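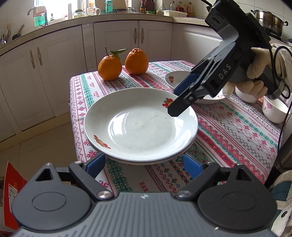 겹친 접시 다루기: 핸드헬드 그리퍼 시연 수집용 주방 작업 요령

Skotport 주방 세트 작업 노트
최종 수정 2022년 7월 17일

적용 범위

양손에 핸드헬드 그리퍼를 하나씩 들고 식탁 위 식기를 다루는 시연을 기록할 때의 요령을 모았다. 대상 작업은 접시 분리, 접시 쌓기, 그릇 옮기기, 과일 담기다. 설거지와 가열 조리는 별도 문서에 있다. 장비 펌웨어와 업로드 절차도 다루지 않는다.

용어는 다음과 같이 쓴다. 시연 한 건은 녹화 시작부터 종료까지를 말한다. 묶음은 배치표 한 장으로 진행하는 시연 전체를 말한다. 기준 손은 물체를 고정하는 쪽, 작업 손은 물체를 움직이는 쪽이다. 왼손과 오른손 중 어느 쪽이 기준 손인지는 배치표에 적혀 있으며 묶음 중간에 바꾸지 않는다.

식탁 준비

식탁보는 네 모서리를 집게로 고정한다. 접시 바닥과 함께 천이 밀리면 접시의 이동량과 손의 이동량이 어긋난 기록이 남는다. 집게는 식탁 상판 아래쪽으로 손잡이가 가게 물린다.

무늬가 있는 식탁보를 써도 된다. 위 사진의 십자수풍 무늬처럼 반복이 많은 천은 카메라 위치 추정에 필요한 특징점을 얻기 쉽다. 단색 흰 천 위에 흰 접시를 놓는 조합은 Vonirov 묶음에서 추적 실패가 많아 현재 배치표에서 빠져 있다. 다만 같은 무늬가 일정한 간격으로 이어지는 천은 위치가 한 칸씩 밀려 계산되는 경우가 있으므로, 첫 시연을 끝내고 궤적을 한 번 확인한 뒤 나머지를 진행한다.

접시와 그릇은 배치표 위치에 놓되 눈대중으로 맞춘다. 자를 대고 맞추지 않는다. 위치가 매번 똑같으면 학습된 정책이 그 위치에서만 동작한다. 시연마다 손가락 한두 마디 정도의 차이가 생기는 것이 정상이다.

과일은 작업 대상이 아니어도 식탁에 둔다. 오렌지는 잘 구르므로 꼭지 방향을 정해 두고, 배치표에 별도 표시가 없으면 식탁 안쪽에 놓는다. 구르다 멈춘 오렌지를 시연 도중 손으로 바로잡지 않는다.

뒤쪽 조리대는 치우지 않는 것을 원칙으로 한다. 병, 컵, 조리도구가 있는 상태가 실제 사용 환경에 가깝다. 예외는 세 가지다.
- 사람 이름이나 주소가 읽히는 우편물과 약봉투는 치운다.
- 켜진 화면은 끄거나 돌려놓는다.
- 가스레인지와 인덕션은 꺼져 있어야 한다.

조명

창이 화면에 들어오는 주방에서는 카메라 노출이 창 쪽에 끌려간다. 녹화 전에 그리퍼를 식탁으로 향하게 한 상태에서 노출을 잠근다. 얇은 커튼이 있으면 친다. 흰 식기는 노출이 조금만 높아도 테두리가 천장 조명 반사에 묻힌다. 미리보기에서 접시 테두리의 선이 끊겨 보이면 노출을 한 단계 내리고 다시 잠근다.

해가 움직이는 시간대에는 10건마다 노출을 다시 확인한다. 확인한 시각은 배치표 여백에 적는다. 5월 묶음 가운데 오후 늦게 찍은 분량은 이 기록이 없어 밝기 보정을 손으로 했다.

식기 상태

접시 우물(가운데 오목한 부분)의 얼룩은 그대로 두어도 된다. 기름기는 안 된다. 패드가 기름을 먹으면 그다음 시연부터 전부 미끄러진다. 세제로 씻은 식기는 마른 행주로 한 번 더 닦고, 접시 사이에 물이 남지 않았는지 떼어서 확인한다. 물막이 있으면 위 접시를 들 때 아래 접시가 따라 올라온다.

이가 나간 접시는 쓰지 않는다. 패드 표면이 찢어진다. 꽃무늬가 있는 접시는 방향을 돌려 가며 쓴다. 꽃이 항상 같은 쪽에 있으면 무늬를 잡을 위치로 잘못 학습할 수 있다.

장갑과 소매

그리퍼를 쥐는 손에는 무늬 없는 밝은색 장갑을 낀다. 손가락 끝이 남는 장갑은 방아쇠에 끼이므로 한 치수 작은 것을 고른다. 소매는 손목에서 멈추게 하고, 폭이 넓은 소매는 밴드로 묶는다. 소매 끝이 그릇을 건드린 시연은 작업이 성공했더라도 폐기한다.

케이블

케이블은 그리퍼 뒤쪽에서 고리를 만들어 팔 바깥쪽으로 내린다. 팔 안쪽으로 내리면 양손이 가까워질 때 반대쪽 그리퍼에 걸린다. 고리 크기는 손목을 끝까지 돌려도 팽팽해지지 않을 정도로 한다. 식탁 위에 케이블이 닿으면 가벼운 그릇이 밀린다. 가장자리에 놓인 그릇부터 확인할 것.

접시 분리 순서

1. 양쪽 그리퍼의 턱을 연 채 접시 앞에서 멈춘다. 녹화를 시작하고 정지 상태를 2초 유지한다. 이 구간은 시간 동기화에 쓰인다.

2. 작업 손을 접시 테두리 위로 가져간다. 턱 끝이 테두리 바로 위에 왔을 때 속도를 줄인다. 완전히 멈추지는 않는다.

3. 한쪽 턱을 테두리 아래로 넣는다. 접시가 겹쳐 있으면 위 접시와 아래 접시 사이의 틈이 좁다. 틈에 턱을 수평으로 밀어 넣으려 하지 말고, 바깥쪽에서 비스듬히 접근해 위 접시 테두리만 문다. 두 장을 함께 문 경우에는 놓고 다시 문다. 다시 무는 동작도 기록에 남긴다.

4. 기준 손으로 아래 접시의 반대편을 가볍게 누른다. 누르는 힘이 크면 식탁보에 주름이 잡힌다.

5. 위 접시를 테두리 쪽부터 들어 올린다. 기울기가 커지기 전에 기준 손을 떼어 반대편 테두리를 문다. 한 손으로만 드는 시연은 작은 접시에서만 허용한다.

6. 배치표의 목표 위치로 옮겨 내려놓는다. 바닥이 닿은 뒤에 턱을 연다. 공중에서 여는 습관이 있는 작업자는 소리로 확인하면 된다.

7. 양손을 시작 자세로 되돌리고 정지한 다음 녹화를 끝낸다.

속도

평소 식탁을 차리는 속도보다 느리게, 그러나 일정하게 움직인다. 빠르게 접근했다가 접촉 직전에 급정지하는 동작은 영상이 흐려지고 접시도 흔들린다. 숙련된 작업자일수록 4번과 5번 사이가 빨라지는 경향이 있으니 검수 때 이 구간을 먼저 본다.

두 그리퍼의 간섭

각 그리퍼의 카메라에는 반대쪽 그리퍼가 자주 들어온다. 문제되지 않는다. 피해야 하는 것은 반대쪽 그리퍼의 몸체가 접시 테두리를 계속 가리는 자세다. 접시 하나를 양쪽에서 다룰 때는 한 손을 낮게, 다른 손을 위에서 대각선으로 내리면 서로의 턱 끝이 가려지지 않는다. 양손을 같은 높이로 두면 몸체끼리 먼저 부딪친다.

턱 끝의 패드는 양쪽 그리퍼가 같은 색이어야 한다. 색이 섞이면 검출기가 한쪽을 놓친다. 현재 규격은 파란색이다.

패드 관리

패드는 묶음 시작 전에 물티슈로 닦고 마른 천으로 마무리한다. 알코올은 표면을 굳게 하므로 쓰지 않는다. 한 벌의 사용 한도는 시연 200건이다. 한도 전이라도 손톱으로 눌렀을 때 자국이 돌아오지 않으면 교체한다. 한쪽만 갈지 말고 한 그리퍼의 패드를 모두 간다. 교체 후에는 턱 닫힘 위치를 다시 보정해야 한다.

몸체의 나사는 주 단위로 점검한다. 풀린 나사는 카메라와 턱의 상대 위치를 바꾸고, 이 오차는 영상만 봐서는 잘 드러나지 않는다. 닫힘 위치 보정값이 전날과 눈에 띄게 다르면 나사부터 본다.

실패한 시연의 처리

접시를 놓쳤다가 다시 잡아 끝까지 마친 시연은 보관하고 '복구' 표시를 한다. 접시가 깨졌거나 사람 손이 직접 물체에 닿은 시연은 폐기한다. 표시는 녹화 직후에 한다. 나중에 몰아서 적은 표시는 검수에서 절반 가까이 다시 고치게 된다.

Benach 묶음의 보관분은 497건이며 복구 표시가 붙은 것도 포함한 수치다. 복구 시연을 뺀 학습은 접시를 한 번 놓친 뒤 빈 턱을 닫은 채 계속 들어 올리는 동작을 보였다. 이후로는 복구 시연을 골라내지 않는다.

깨진 식기는 두꺼운 장갑으로 치우고 식탁보를 걷어 밖에서 턴다. 작은 조각이 천에 남으면 패드에 박힌다. 같은 묶음을 이어서 할 경우 같은 지름의 접시로 교체하고 배치표에 교체 시점을 적는다.

배치표 작성

Brøndum 양식을 쓴다. 필수 항목은 다음과 같다.
- 기준 손과 작업 손
- 식기 종류와 시작 위치, 목표 위치
- 겹친 접시의 장수
- 작업 대상이 아닌 물건
- 노출 확인 시각
- 패드 교체 여부

작업 대상이 아닌 물건은 종류만 적는다. '오렌지, 작은 그릇' 정도면 충분하다. 뒤쪽 조리대의 물건은 적지 않는다.

작업 지시문은 짧게 쓴다. '위 접시를 왼쪽 빈자리로 옮긴다'가 좋은 예다. '접시를 정리한다'는 시작 상태와 끝 상태를 정할 수 없어 반려된다. 왼쪽과 오른쪽은 작업자 기준이다.

자주 나오는 반려 사유

- 시작 정지 구간이 짧음
- 두 장을 함께 들었는데 지시문은 한 장으로 되어 있음
- 묶음 중간에 기준 손이 바뀜
- 케이블이 그릇에 닿음
- 녹화를 끝내기 전에 장갑 낀 손이 그리퍼에서 떨어짐

변경 내용

깊은 그릇의 분리 순서는 이번 판에서 삭제했다. 테두리를 무는 방식으로는 안쪽 그릇이 기울면서 걸리는 일이 잦아 순서를 다시 쓰는 중이다. 새 순서가 올라올 때까지 깊은 그릇은 겹치지 말고 낱개로만 배치한다.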